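Town Shops Get Ready for Bag Charge

Friday, January 17, 2020

Shoppers in Trurnero will pay 10 cents for each paper bag at the checkout starting in May, when the town's ban on thin plastic bags takes effect. The town board passed the rule Tuesday night after two hours of public comment.

The rule covers grocery stores, drugstores and takeout counters. Produce bags, dry cleaning bags and the bags pharmacies use for prescriptions are exempt. Stores keep the bag fee and must show it as a separate line on the receipt.

Board member Solange Leclerc, who wrote the measure, said the town sent out a survey in the fall and got 331 replies. Most people who answered said they already own cloth bags but forget to bring them.

"They're in the trunk, or they're hanging on the back of the kitchen door," Leclerc said. "I do it too. A dime might be enough to send me back out to the car."

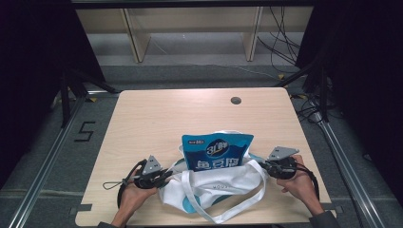
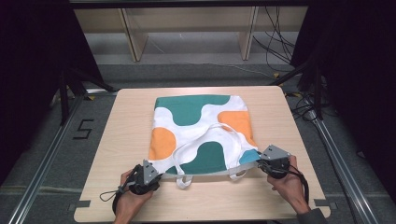
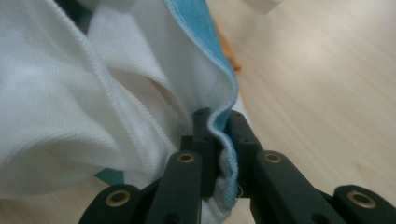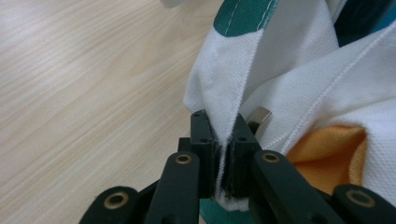
Fabric in close-up and cloth tote bags. Plastic checkout bags will no longer be allowed in Trurnero stores from May.

Not all store owners are happy with the timing. Dilani Rathnayake, who manages the Cordeiro market on Mill Street, said she has some 900 boxes of plastic bags in storage and doubts she can use them up by spring. She asked the board for a longer phase-in and was turned down.

"We order a year ahead to get the price," Rathnayake said. "I'm not against the rule. I would have liked to see it coming."

Vratislav Šťastný, who runs a takeout counter two doors down, told the board that soup and curry leak through paper. Leclerc said the town will look at the takeout part again in the fall.

Customers who pay with food assistance benefits will not be charged for paper bags. Stores that break the rule get a written warning first, then a fine for each later visit by an inspector.

The library will hand out free cloth bags at the front desk while they last, one per household. Residents can also drop off clean used bags there during open hours. The desk closes 15 minutes before the building does.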